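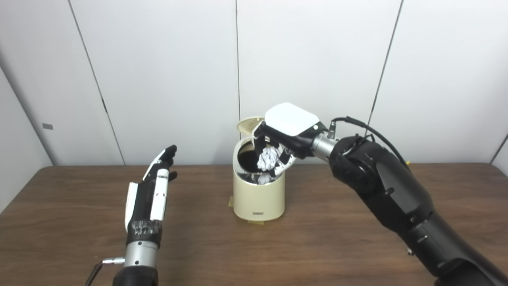

Why do people stop separating their food waste after a few weeks?

Mostly it comes down to smell, to running out of liners, and to the bin ending up somewhere awkward, so that scraping a plate into the ordinary rubbish becomes the easier thing to do.

Keeping It Going: Food Waste in Nine Trevumdale Kitchens
Aurelia Strebel
Individual project, Environment and Community module
April 2026

How I came to the subject

I grew up in a house where potato peelings went into an old ice cream tub by the sink, and the tub went down the garden when somebody remembered it. When I moved to Trevumdale to study, I shared a flat with people who all said they cared about waste (and I think they did), and yet our food caddy spent most of the winter on the balcony with a plant pot in it. I was as guilty as anyone. When our tutor asked us to pick a small, local question for this project, that caddy came straight to mind, and I'm glad it did, as I have enjoyed this more than any other piece of work on the course.

My question was quite narrow. I wanted to know what happens inside a kitchen between the first keen week of separating food and the moment it is quietly given up. There is plenty written about collection rounds and what becomes of the food afterwards, and I have left nearly all of it out. The limit for this report is 2,000 words and I could easily have spent the lot on anaerobic digestion.

What I did

Nine households agreed to take part, five of them on the Holley estate and four in the older terraces along Munro Street. I found them through a card in the launderette window and then through people telling their neighbours, so they are a friendly and willing bunch, and I should say at the start that this makes them unlike the town as a whole. Each household kept a diary for four weeks. I asked them to weigh their food waste before it went out, on whatever kitchen scales they had, and to write down anything that annoyed them. I visited everyone at the beginning and again at the end, and I was given a truly heroic amount of tea.

I had planned to compare the weights properly. This didn't work very well. Two households lost their weighing sheets, one weighed the caddy along with the food for the first fortnight, and one wrote "heavy" every day. I have used the weights only as a rough guide and leaned much more on the diaries and the conversations, which were richer than I had any right to expect.

Smell

Everyone mentioned smell, including the households who had no trouble with it. Fish was the worst offender, followed by onion skins and anything that had been left in a lunchbox over the weekend. What surprised me was how much the fear of smell did, quite apart from the smell itself. A retired couple on Munro Street had been keeping their food scraps in the freezer for years because they once had maggots, one summer, in a different house. They were perfectly happy with this arrangement, though it did mean there was never room for peas.

The households that coped best emptied their caddy little and often. The ones who waited until it was full tended to dread the job, then put it off, and then had a much nastier job to dread. One mother of three wrote in her second week, "I have now paid my son to do it and he has put his price up."

Liners

I had thought of liners as a side issue, and they took up more diary space than anything else. The thin compostable ones tear if you put anything hot or wet in them, and they start to go soft when left too long. Several people had tried newspaper and liked it, once somebody had shown them how to fold it. Paper lets the steam out a little and makes the caddy easier to tip, but you do need to have a newspaper, and only three of the nine households ever bought one.

When the liners ran out, separating usually stopped within a day or two. This was the clearest pattern in the whole project. People fully meant to buy more, and it would be on the list, but the shop on the Holley estate doesn't stock the right size and the bigger supermarket is a bus ride away. In one flat the gap lasted eleven days.

Where the caddy lives

I asked each household to show me where they kept theirs. The answers included under the sink, on top of the microwave, beside the back door, and in one case on the stairs down to the cellar. Those who kept it within arm's reach of the chopping board used it nearly every time they cooked. Those who had to open a cupboard, or bend, or go into another room, used it when they had a big pile of peelings and forgot it for the small things such as teabags and crusts.

Size came into it too. People in the terraces have narrow worktops and resented giving up any of them. An older lady with a bad shoulder told me that the lid on hers was so stiff she left it open all day, and then her daughter would come round and shut it, and they had been having this same argument since Christmas.

Rerkau

Trevumdale is twinned with Rerkau, and through the twinning group I exchanged a few emails with a teacher there whose class had looked at much the same thing. Liners are handed out at the town hall counter, and she felt this kept people going far more than any poster had. Here we were sent a leaflet. I was told that 1,000 of them were printed for our end of town, and of my nine households one could still find theirs. It was under the caddy, catching drips.

What I would do differently

I would lend everyone the same scales, for a start. I would also run the diaries in the summer, as a cool spring is kind to food waste and I suspect my results look rosier than they would in July. And I would try harder to reach people who had already given up, as they hardly ever answer a card in a launderette window.

If the council asked me (they haven't), I would suggest putting liners in the corner shops and at the library desk. Six of the households were still separating at my last visit, two were doing it on and off, and the last had stopped when their liners ran out but had written it on the shopping list again while I was sitting there.

My thanks to all nine kitchens, and to my flatmates, who have moved the plant.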